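Pedov open day, notes on the task board cell
Forum > Automation > Visits and demos

kalimik_79
Went through the Plekden hall in the afternoon. One cell ran a task board: slider, push buttons, toggles, banana plugs, rotary knob. The handout claims 2173 logged runs. No failure rate given.

torque696
Did they say what counts as a run? One button press and a full board are very different things.

kalimik_79
Full board, according to the operator. I asked twice.

ledesma_fan
I was at the morning slot and heard the opposite — each module logged separately. The 600 on the wall poster was full boards.

torque696
Then the handout is padded. Buttons and toggles are easy. Plugs are where I'd expect trouble, with the wires springing back on you.

kalimik_79
Disagree on the toggles. Short levers, and a small angle error slips off the tip. Agree on the plugs. My shot from the cell, gripper open over the plug end:

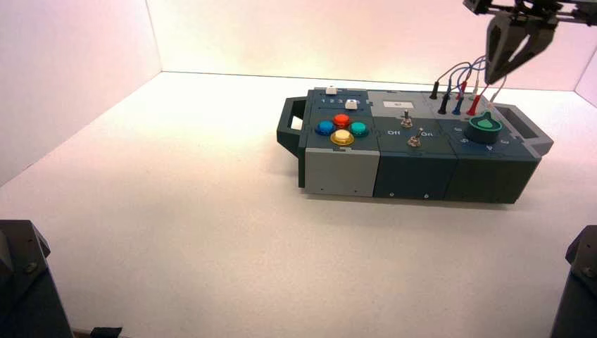 Reply 7
ledesma_fan
Fingers look long for that plug spacing. I'd want narrower tips before trusting any cycle time.

Reply 8
torque696
Same. I've written to Pedov for the per-module log and will post it if they send one.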